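Minutes of the project meeting, demonstration recording group
18 Jun 2023
Present: Enda Egan (chair), Radosław Wilczyńska, Noreen McGrath, Zahira Nair (minutes)
Excused: Teresa Kinsella

1. Minutes of the previous meeting
Accepted with one correction. Under item 4 it must say that the Lubis arm was returned to the supplier for a new wrist joint, and not for a new base. Zahira has changed it in the shared copy.

2. State of the recordings
Radosław reported that the set now contains 1735 demonstrations made with the hand-held gripper. Of these, 153 were marked for repeating. Most of the marked ones have the same problem: the person starts to move before the recording has started, so the approach to the object is missing. A smaller part has fingers closing too fast for the tracking to follow.

Enda asked if the 153 should be deleted already. Radosław prefers to keep them in a separate folder until the repeats are finished, and this was agreed.

Noreen said that the task sheets are still understood differently by different people. On the sheet "put the marker back", one person lays the marker down and opens the fingers, another person opens the fingers a little above the table and lets it drop. Both follow the sheet. It was decided that the sheet will say "lay down, then open". Noreen will rewrite this sheet and read the other sheets for the same kind of gap.

3. Hand-held gripper or remote control
There was a long discussion on this item. Radosław is in favor of the hand-held gripper for all table tasks. The person feels the contact directly in the hand and gets tired less quickly. With the remote control of the Primberg arm he needs several attempts for a task which he does at once by hand.

Noreen does not disagree, but she reminded the group that the hand goes to places where the arm cannot go. In the cable task some people turn the wrist so far that the arm would reach its joint limit. She would like every demonstration checked against the reach of the arm before it is accepted. Radosław answered that the check exists, but it is run only at the end of the week, and then the person who made the recording is no longer there to repeat it. 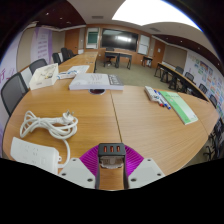

Can the arm learn from hand-held recordings if the arm itself was not in the room?
The arm can learn from them as long as its own gripper has the same fingers and the same camera position as the hand-held one, and as long as the recorded movements are within its reach.

This question came from Enda, who must explain it to the people at Drostex. Radosław will put the answer in writing, with one drawing of the finger plates.

Decided: table tasks stay with the hand-held gripper. Remote control is kept for the drawer task, where the force matters more and the people should see what the arm can do. The reach check will be run on the same day as the recording.

4. Instructions for new demonstrators
Zahira presented the new text, which is now one page long. Changes after discussion:
Wait for the start tone before moving the hand.
Keep the other hand away from the objects during the whole task.
If an object falls, stop the recording and begin again. Do not correct it in the middle.
The sentence about "natural speed" is removed. Two people understood it as "fast". The new wording is "the speed you would use with a full cup".

Noreen asked that every new person makes 15 practice demonstrations which are not counted. Enda found this a lot for a short session, but did not object.

5. Sutau software
The new version of Sutau loses the connection when the gripper is left without movement for a longer time. Radosław has reported it to the developers and has no answer yet. Until then we stay on the old version – please do not accept the update when the program offers it.

6. Any other business
Teresa asked by e-mail if the final report can be moved to December. Enda will ask Drostex and inform everybody.
The charger for the second gripper is missing again. Whoever has it, please bring it to Noreen.

Actions
Noreen: task sheets, wording of "put the marker back"
Radosław: written answer for Drostex, daily reach check
Zahira: corrected instruction page
Enda: date of the final report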